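## 4. Packing Drawstring Pouches into Gift Boxes

This section applies to all fabric pouches packed at the Plurkthorpe and Prullwood sites. Complete Section 3 (Filling and Weighing) before starting. Questions about pouch stock should be directed to Gayan Samarakoon, Packing Supplies.

### 4.1 Preparing the box

1. Fold the box along its scored lines and press each corner square.
2. Stand the box on a level surface with the opening facing up.
3. Check the inner lining for marks, dust, and loose fibers. Set aside any box with a stained or torn lining.
4. Leave the box open until the pouch has been inspected.

**Note:** Boxes are supplied flat in bundles of 20. Keep unopened bundles in the shipping carton.

### 4.2 Closing and inspecting the pouch

1. Draw both ends of the cord evenly until the neck is fully gathered.
2. Tie the cord in a single knot close to the fabric, then pull the loops to equal length.
3. Turn the pouch so that the main printed design faces the packer. On the holiday pouch, this is the side with the deer and the Christmas tree.
4. Inspect the print and seams. Return pouches with smeared print or open stitching to supplies.

**Caution:** Do not trim the cord after knotting. The cut ends will fray and the knot may slip. 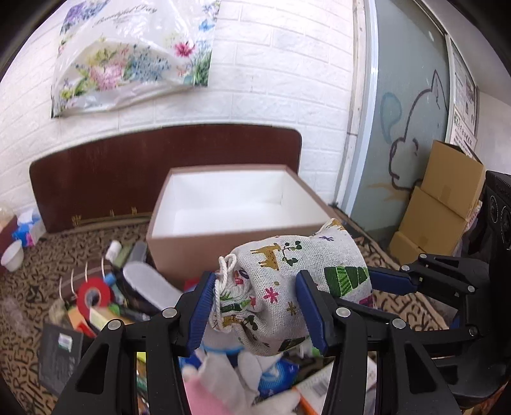

*Figure 4-1. Holiday pouch with knotted cord; open box with white lining behind.*

### 4.3 Placing the pouch

1. Lower the pouch into the box with the printed side up. Do not drop it.
2. Tuck the cord loops beside the neck so that they will not catch in the lid.
3. If the pouch shifts when the box is tilted, add one sheet of white tissue along each side.
4. Close the lid without forcing it. A lid that bows upward indicates an overfilled pouch; return to Section 3.

**Caution:** The packed box must not exceed 2000 grams. Heavier contents are to be divided between two pouches.

### 4.4 Packing the shipping carton

1. Place 18 closed boxes in each carton, lids up.
2. Fold in the short flaps first, followed by the long flaps.
3. Seal the center seam with brown tape, extending the tape onto both end panels.
4. Record the carton on Form 69 and attach the packer's copy to the outside.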